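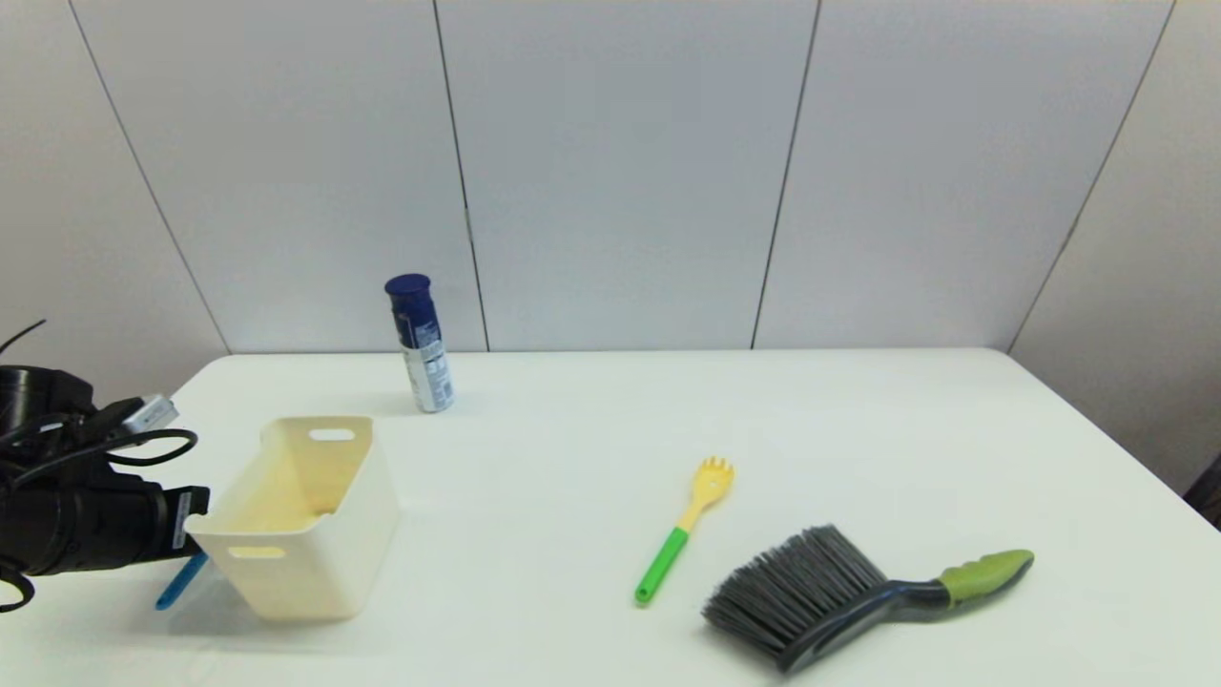

Cream basket, and the spray can at the back of the table.

From: Melina Economou
To: neston-share list
Date: 28/06/2025
Subject: Re: Cleaning gear for the Neston units

Hi all,

Replying to Michalis, whose message is quoted in pieces below.

> Michalis Zacharopoulos wrote:
> Before anyone orders more gear from Lazaridis, can we settle what
> goes in each unit's basket? In May the order came to $1,066 and I
> still found two units with no brush at all. I would also like to
> know if the cream baskets are staying or if we are going back to
> buckets.

Baskets are staying as far as I'm concerned. They have an oval handle hole at each short end, so you can get both hands to it when it's full, and they rinse out under the laundry tap. The buckets were fine for mopping but everything ended up in a heap at the bottom and the long brushes tipped them over. If someone wants the old buckets for the garden they are in the store room behind the bikes.

> Can the aerosols go in the basket with everything else?

I'd prefer they didn't. Stand them upright on the shelf next to it. The cupboard in the upstairs unit gets the afternoon sun in summer, so for that one please use the shelf in the hallway.

> Which brush is the one we agreed on? I have seen three different
> kinds and the small wooden ones are falling apart.

The one with the green grip.
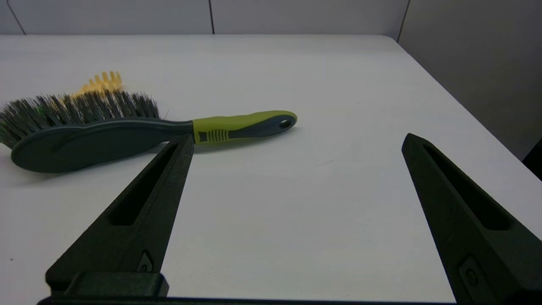 Scrub brush with the lime green grip, pale yellow comb thing behind it.

It has a dark grey head and a hole in the end of the handle, so it can go on the hook inside the cupboard door if there is one. I find the grip easier on the wrist than the wooden ones when I'm doing shower tiles. The bristles do splay out. I wouldn't throw one away for that, but please keep it for floors and tiles and don't use it on the stovetops, we have had scratches.

The yellow toothed piece has no entry on the list at all. I've been using it to pull hair and fluff out of the brushes and it works well enough. If it came out of your unit and you want it back, tell me and I'll drop it off.

> Last thing, Jastent have sent a quote for doing the lot, supplies
> included. $2,000 for the year. Zakus came in at $1,615 but without
> supplies.

I'm not keen on either. We spend $178 on refills in a normal quarter and most of that is dish liquid and cloths. I'd sooner sort the baskets first and look at the quotes again after summer – if others feel differently, say so on the list and not just to Michalis at the mailboxes.

So for each basket I have: one green grip brush, cloths, gloves, sponge, dish liquid. Spray separate. Have I left anything out? Michalis, could you update the sheet on the laundry door once people have answered? The tape on it has gone again as well.

Melina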